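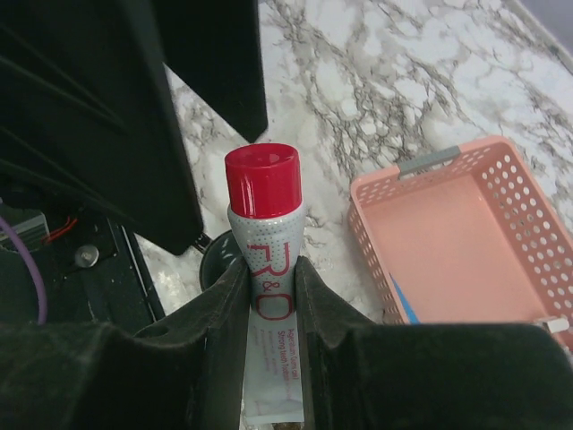
The red-and-white tube with the big red cap. Strong teeth, it says.

13/01/2025
By Marisol Quintero

This site uses cookies to remember your preferences. By continuing to read you agree to our cookie policy.

I have been meaning to write about the bathroom things for ages, and now that the light is still good and the kettle is on I suppose I had better do it before I talk myself out of it. It all began with Socorro, who telephoned from Kurnetwood to say she would be coming to stay in February and would be bringing Leif with her, and could they have a little corner to put their things in this time? Last time poor Leif kept his toothbrush in his coat pocket for the whole visit, and I only found out when he was getting into the car to go home. I was mortified! So I promised them a proper corner, and I have been thinking about it ever since, far more than a toothbrush deserves.

My mother kept hers on a glass shelf in the house on Benavides, everything standing up straight like soldiers, and if you put the cap back on crooked she knew who had done it before you were down the stairs. I have never managed to be that tidy. I do like a thing to have a place, though, even if it's only a place to be thrown into at the end of the evening.

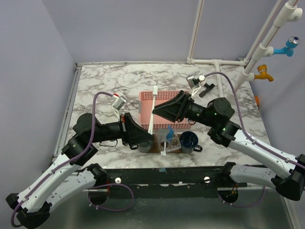
I have gone back and forth over baskets more than I would like to admit. Jhonatan was all for a wire one he saw in the Pollari catalog, very smart, but 600 pesos and so wide in the mesh that a toothbrush would go straight through it and end up on the floor. I am for plastic, and always have been. You can rinse it under the tap and forget about it, and the pink one with the little holes all over is as cheerful as anything in the room. It looks very well against the white marble pattern too, with the brown tray in front and a mug on either side, the navy one to the right and the gray one to the left. I could happily leave it like that, though I know myself, and by tomorrow I will have moved the lot again.

What I can't settle is the mugs. Do they go in with the brushes, or beside them? Édgar says beside, so that you can pick one up half asleep without tipping out everything else, and he is usually right about mornings – he gets up before any of us.

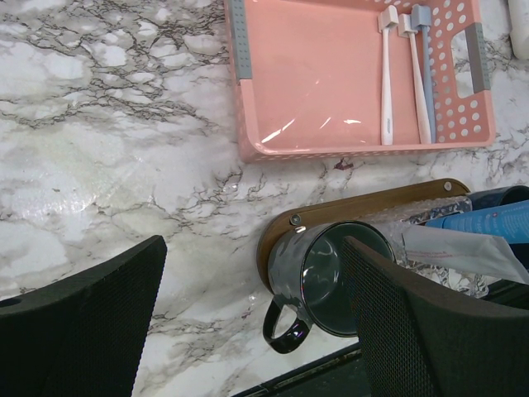

Three toothbrushes in, one mug lying down on the board.

I was pleased with the brushes along the back, heads up, the pale blue-gray one a touch taller than its neighbors. The bubbly plastic I must remember to fold and keep for the Zellgate parcel, which has been waiting on me for 2 weeks already. And there is the light blue toothpaste as well as the red one, so we will not run short, even with Leif, who squeezes from the middle and is quite unashamed of it.
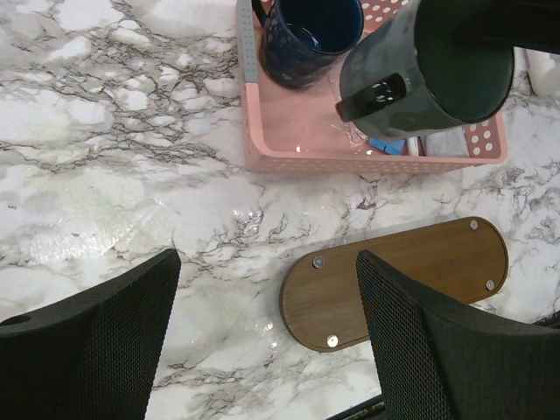
Navy mug in the corner of the basket, with the green cup over on the right.

I do love that green. It is deep, with a bit of teal in it when it catches the light, and I think I will give it to Socorro for her visit and let Leif have the navy. If the mugs are to go in the basket after all, then the brushes will have to lean on something, and I may end up buying a second basket – Jhonatan will laugh at me.

The kettle has been whistling for a while now. I still need to write back to Socorro about the train and ask whether she wants the thick blanket or the two thin ones.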